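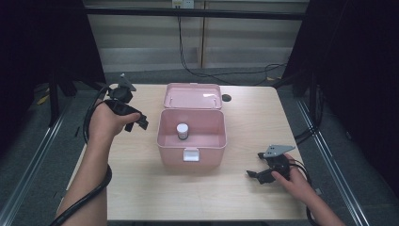 Open day at Wandel: your questions

Last updated: 20 December 2018

I get the same handful of emails every time we open the doors, so I've put my answers in one place. Still stuck? Write to me anyway!

What will I get to see?
The tabletop stations, mostly. Someone holds a gripper in each hand and works on small everyday stuff, like a pink plastic box with a little white-capped jar in it. It sounds dull and I promise it isn't (I've lost whole afternoons to it).

Can I try the grippers myself?
Yes please! We keep one table free for visitors. Mind the cables, they like to wrap around your arm. Most people are clumsy for the first few minutes and then get weirdly good.

Where do I park?
In the Campbell lot, across from the main door. The Olberg side is for deliveries only, and they do tow.

How big is the place?
The hall is 3000 square feet, and we let in 123 people at a time. If it's full when you arrive, there's coffee by the entrance - the good kind, from the Iketow cart.

Can I bring my kids?
Sure, ages eight and up at the tables. Younger ones can watch from the bench with you.

May I take pictures?
Go ahead, just skip the flash near the stations.

When's the next one?
April. I'll send the exact day to everyone on the mailing list first, so sign up if you want a good time slot.

Get our newsletter! Enter your email address to hear about upcoming open days. You can unsubscribe at any time.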